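Brivport parking open day: what we saw

Brivport council opened its parking office to residents on Monday, and I went along with my neighbour Mahtab Daneshvar. We both live on Golestani Road, where the spaces ran out years ago and people have taken to leaving notes on each other's cars.

The office is on the second floor above the library. You sign in, get a sticker and wait by the lift until there are enough people for a group. Ours had a couple from Flendham who wanted to know why their street had been left out of the permit area. They were told it was under review, which they had heard before.

The first stop was the permits desk. Staff there deal with renewals, visitor passes and changes of car. Most of the delays come from people sending in an old log book, or a tenancy agreement with a page missing. If you have moved within the same zone you don't need to apply again, only to change the address. I didn't know that and paid twice last year. They gave me a form to claim it back.

Next was the room where complaints about blocked drives and pavements come in. There were 115 on the board for August. Golestani Road had 39 of them, more than any other street, and a lot were from the same few houses reporting one another. A warden can only ticket a car across a drive if the drive has a dropped kerb and the householder has asked for it. A car that is just badly parked, taking up two spaces where there are no marked bays, isn't an offence and they won't come out for it. 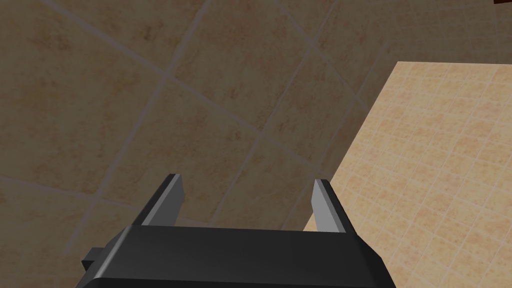 Kamran Sharifi said the wardens never come out after six anyway, so it made no difference what counted as an offence. The officer taking us round said evening patrols had started on the streets near the station and would reach ours if the budget allowed. She wouldn't give a date.

We were also shown Bovus, the new reporting system. You put in the street, the registration and what the problem is, and get a reference number back. It replaces the phone line, although you can still ring if you don't use a computer. Mahtab asked if the other driver gets told who reported them. They don't.

On notes, the advice was to keep them short, leave out threats and not stick them to the glass. One resident had been asked to pay for cleaning glue off a windscreen.

Tea was in the library afterwards. The visit took just under two hours and parking was free in the yard at the back, though it was full when we got there and we ended up on a side street.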